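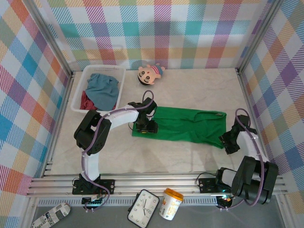 **Gas trucks on the Clerkircombe run – anyone still happy with theirs?**

**teun_stevens**
We run two CNG tractors out of Clerkircombe, mostly curtainsiders to the Govier warehouse and back. Lease is up in April and the dealer wants to know by the end of next month if we're extending or going back to diesel. Fuel price at the pump has gone up so much since last year that the savings are gone. The drivers like them fine. What are other small fleets doing?

**dh_heo**
Sent ours back in the summer. The trucks were all right but we had one station on the route, and when the compressor was down we were stuck. Twice I had a driver sit half a shift waiting for it to come back up.

**JolienVD**
Which station, the one by the ring road? It was rebuilt and has two dispensers now. I fill there most mornings and haven't had a line since.

**dh_heo**
That one, yes. Good to know, but too late for us.

**Henk V.**
I'd go diesel and not think about it too long. A late-model diesel with the tank topped off goes anywhere. With gas you plan your day around the pump, and you pay extra for the truck to begin with. Resale is poor too. I tried to move one on through Pladusach and they offered me so little I kept it as a yard spare.

**celeste_p**
Henk, that depends a lot on the work. We do car transport, fixed loop, same four drops, back to the depot every night. Range is never a problem. The truck is quieter too, and one of our drops is a dealer with houses on both sides who used to get complaints about our 5 a.m. deliveries. Those stopped after we switched.

What hurt us was service. The spark plugs and filters come up sooner than anything on the diesels, and our local shop isn't certified for the tanks, so inspections mean a trip to the main dealer.

**Henk V.**
So you pay more for the truck, more for service, and now more for fuel. For quiet.

**celeste_p**
For keeping the contract. The customer asked for it in writing.

**teun_stevens**
Nobody has asked us for it in writing, that's part of my problem. Govier said nice things when we brought the first one in, but the rate stayed the same.

Does anybody have a real number for the service difference? My bookkeeper puts it at roughly 1000 a year per truck but she's lumping tires in with it.

**JolienVD**
Take the tires out, they have nothing to do with the fuel. We were quoted 3000 for the two-year service plan on top of the lease, tank inspections included. I thought that was steep and still signed, because one breakdown on a Saturday would eat most of it.

Also look at your payload. Ours came in a bit heavier than I expected with the tanks on. If you load by volume you won't notice. If you load by weight you will.

**teun_stevens**
We load by volume, mostly packaging. Weight isn't an issue.

**dh_heo**
One thing to ask the dealer about is a short extension. When I gave mine back they offered month to month at first, then a fixed term at a lower rate when I said no. I don't know if they'd do that now with new trucks so slow to arrive. A diesel ordered today may not be here by April anyway.

**Henk V.**
On that I agree with Dae-han. Lead times are terrible. I was told spring, then summer, and now they don't pick up the phone. If you can get six months on the old lease, take it, then go diesel.

**celeste_p**
Or take the six months and see what gas does. It could come down again. I wouldn't decide for the next five years on this fall's prices.

**Henk V.**
It could go up again too.

**JolienVD**
Has anyone here tried Tamošiūnaitė for short-term rental? I heard they have a few gas tractors sitting in the yard and are renting them cheap. Might be something to use against the dealer when you talk about the rate.

**teun_stevens**
Haven't, but I'll call them Monday. I'm leaning toward extending one and sending the other back – the older one has had its cab heater apart three times and I don't want another winter with it. I'll ask about the six months and post what they come back with.

**dh_heo**
Check the mileage clause before you call. Mine went up per mile the minute we were out of the original term, and it was on the back page.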